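Last updated June 14, 2025
7 comments | 90 shares

The Solberg Fingers

Emley wanted a winner by the end of the month, and I was the one who'd said sure, no problem, give me four days.

There were two sets of fingers in the running. The Hondcombe pair came in a nice foam case with a little card thanking us for our interest. The Solberg pair came in a padded envelope with nothing in it but the fingers and one spare screw (I lost the screw before lunch). They were dark gray and a bit rubbery, and they had a slot near the tip that I kept wanting to poke a pencil through. I liked them right away, which is a terrible way to start a fair test.

The test was cloth. Everybody's arm can pick up a block. You put a block down and the gripper goes and gets it and people clap, and then you put down a shirt and the whole room goes quiet. So I'd gone through my closet and my brother's old boxes and brought in a bag of stuff – dish towels, a fleece, a Bulls jersey with 23 on it that he'd worn until he was much too big for it. I didn't ask him. I figured he'd moved out and left it behind, so it was mine now, legally, sort of.

I ran everything through Ruler, our controller, which got its name from somebody who thought it would measure things. It mostly doesn't. What it does do is keep a log, and every grasp gets a line: closed, held, dropped, let go. By the third night the log was at 2,769 lines and I'd started reading it the way you'd read texts from someone you're worried about.

The Hondcombe fingers were great with towels. They were great with the fleece! They'd come down, pinch, lift, and the fleece would hang there like a caught fish. Then I'd put out the jersey and they'd close on it and slide right off the letters, every time, and come up holding air. Closed, dropped. Closed, dropped. I moved the lights. I changed the approach angle, then changed it back. I lowered the closing force because someone on a forum said to, and that was worse, so I raised it until I got scared for the seams.

"Just take the jersey out of the set," Emley said, looking in with a coffee. "It's one shirt."

"It's the only shirt that tells me anything," I said.

"It's telling you to go home."

I didn't go home. I swapped in the Solberg pair and spent way too long on the calibration, and when I finally had it right it was late enough that the building fans had shut off. I could hear the arm. You don't normally notice the sound of it, a kind of long breath when the joints turn, and I sat on the floor with my back to the desk and listened to it go over and come down.

It missed. Then it missed again. Then it got a fold of the jersey, up by the collar where the cloth bunches, and lifted, and the whole thing came up off the cushion, swinging a little. I said "oh" out loud, to no one.

And what I thought about was my brother in the driveway, some 4 feet tall, hem down to his knees, shooting at a hoop with no net and doing the announcer's voice for himself. He'd make me be the crowd. I was a bad crowd. I'd cheer too early.

The arm held on. I had set it to hold for 90 seconds and I sat there through all of them. Then it opened and the jersey dropped in a heap, and Ruler wrote its line, and that was that.

I ran it again, obviously. You have to. It dropped the next one, and it held the one after. I wrote it all down, the good and the bad, in two columns, and the Solberg column was longer on the side you want. It wasn't much longer. If I'd been asked to bet my own money I'd have wanted another week.

In the morning Emley read the sheet standing up and asked if I'd slept, and I said some. Emley asked which pair. I said Solberg, for cloth, and Hondcombe if all we ever meant to do was towels, and that we should email them about the screw.

Then I called my brother. He picked up on the first ring, which he never does.

"Do you still want your jersey?" I said.

"You have it?" he said. "I've been looking for that since May!"

I told him I'd bring it over as soon as I was done with it. He asked what on earth I was doing with it, and I said I'd tell him over dinner, and then I went back in and spread it out one more time.
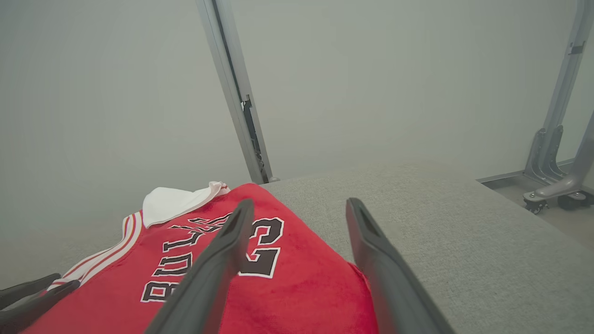
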